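Home Build Log Parts FAQ Downloads Contact

Skoker: Frequently Asked Questions

What is Skoker?

Skoker is a two-arm robot built in a shared workshop for small household chores. It runs from a laptop. The chores we work on are hanging socks on clips and putting keys on hooks. The name covers the arms, the grippers and the software. The software that plans the movements is called Pan and can be used without the rest.

Can I build one at home?

Yes. You need a sturdy table, a wall or floor area the arms can swing through safely, and somewhere to leave the setup in place between sessions. Taking it down and putting it back up means calibrating again every time, and people who have to do that tend to give up by the second month. If you don't have the space, ask at a local workshop before you buy parts.

Why socks?

They are cheap, they can't be damaged easily, and they never lie the same way twice. A rigid block can be picked up by repeating a stored movement. A sock can't. The arm has to find an edge, close on it, and bring it up to a clip without the fabric folding over the jaw.
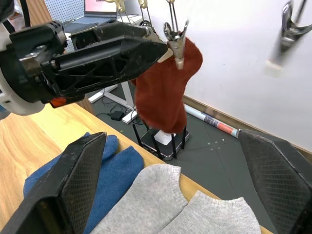

Start with thick socks in a solid color. Thin dress socks slide out of the pads, and patterned ones confuse the edge finder in Pan. We also suggest clips with a weak spring. A strong clip takes more force than the small motors can give for long, and they will shut down to protect themselves. If yours shut down often, let them rest and lower the closing force in the settings file before trying again.

How hard should the gripper squeeze?

Less than you think. The force setting goes from 0 to 1,000, and most people set it far too high on the first day. Raise it in small steps until the fabric stays put when you tug it lightly by hand. Write the number down. It will be different for each pair of fingers, even when the fingers came from the same batch.

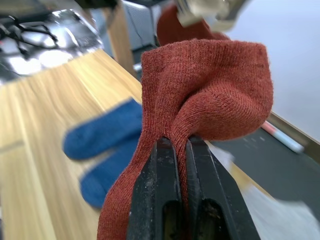 A fold of sock held between the fingers.

My fingers look scuffed. Do I need new ones?

Scuffs on the outside don't matter. Check the inner faces where the fingers meet. If you can see light through the seam when they are fully closed, loosen the 2 mounting screws, close the fingers, and tighten again. Replace a finger when it is cracked or when the gap comes back after tightening. Wipe off lint with a dry brush. Don't use oil anywhere near the pads.

How do I set up the key hooks?

Any rack with open, rounded hooks will do. Fix it firmly, and leave enough room below it for the keys to hang free. Rounded hooks are more forgiving than square ones when the ring arrives a little to one side.

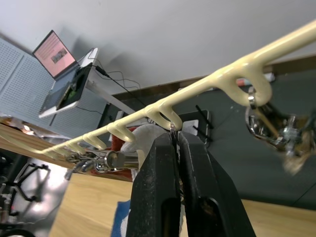

Obinna Uzor

Teach the hook positions one at a time. Move the arm by hand to a point just in front of the hook, save it, then move to the point where the ring should be released and save that. Pan fills in the path between them. If the rack gets bumped, teach all the positions again. Correcting only the one that looks wrong never worked for us.

Hold a key ring at its edge, with most of the loop showing past the fingertips. If the fingers cover too much of it there is nothing left to go over the hook.

The arm hits things that are already hanging. What can I do?

Fill the far hooks first and work back toward the arm. Anything hanging on a near hook is in the way of everything behind it. You can also raise the approach height, which is set to 4 cm in the default file.
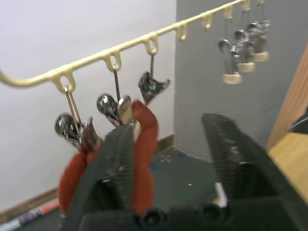
Long objects swing after they are released, and the next move can catch them. Add a pause at the end of each placement. Six seconds is plenty for keys on a chain. Shorter items need much less, and you can set the pause separately for each type.

Where do the parts come from?

Order the motors and boards from any supplier you trust. The full list is on the Parts page. The finger drawings are by Jana Meinecke and are on the Downloads page, along with the older Comamitz version. Don't mix the two, as the screw spacing is different.

Does it work with the Nenik controller?

Not at present. The connector fits but the wiring is different, so please don't plug it in to find out.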